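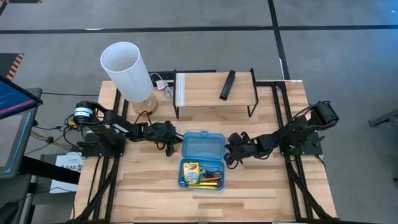 Diapo 2 : ce que vous achetez quand vous achetez le kit Jundine

(Laisser l'image quelques secondes, boire une gorgée d'eau, ne pas se précipiter comme la dernière fois.)

Bonjour à toutes et à tous, et merci d'être restés après le café, je sais que la salle d'à côté a de meilleurs fauteuils ! Je vais vous parler d'un kit que j'ai eu la chance de suivre d'assez près : deux bras, un châssis en profilés, un plateau en bois clair, et tout le travail se fait au milieu. Les bras se font face, de part et d'autre de la table, et c'est le premier point sur lequel j'aimerais m'arrêter, parce qu'on me pose la question à chaque fois. Pourquoi face à face ? Pour les tâches à deux mains, tout simplement. Une trousse en plastique avec un couvercle à charnière, des crayons, des ciseaux à manches rouges : pour nous c'est un geste d'écolier, pour deux pinces c'est déjà un bel exercice de coordination.

Diapo 3 : le prix et ce qu'il comprend

Le kit de base est à 3169 euros, châssis compris. Préciser tout de suite que les écrans n'en font pas partie (on me l'a reproché, gentiment, mais on me l'a reproché). Le contrat d'assistance de Visis s'ajoute à 300 euros par an. Je le recommande pour la première année ; ensuite, à vous de voir, et si vous avez chez vous quelqu'un qui aime les câbles, vous vous en passerez très bien.

Diapo 4 : ce qui m'a plu, ce qui m'a agacé

Commencer par le positif. Le montage est bien pensé, la notice est claire, et Anqi Zhong, à l'assistance, répond vite et avec une patience d'ange. Les objets du quotidien conviennent parfaitement pour débuter : une boîte de Crayola, une télécommande, ce qui traîne dans vos tiroirs.

Ensuite, les câbles. Ils passent par-dessus les segments des bras et il faut prendre le temps de leur laisser du mou. Raconter l'histoire du connecteur chez Cheng, mais en version courte !

Diapo 5 : la formation

Sverre Løken anime la prise en main à Fukedley, par groupes de 15 personnes au maximum. Prochaine session en décembre. Si quelqu'un demande le tarif entreprise : 2000 euros le groupe, déplacement non compris.

Questions

Garder du temps. On me demandera sûrement si le kit accepte d'autres pinces ; répondre oui, avec l'adaptateur, et renvoyer vers Anqi pour les références. Penser à redonner mon adresse avant de débrancher l'ordinateur.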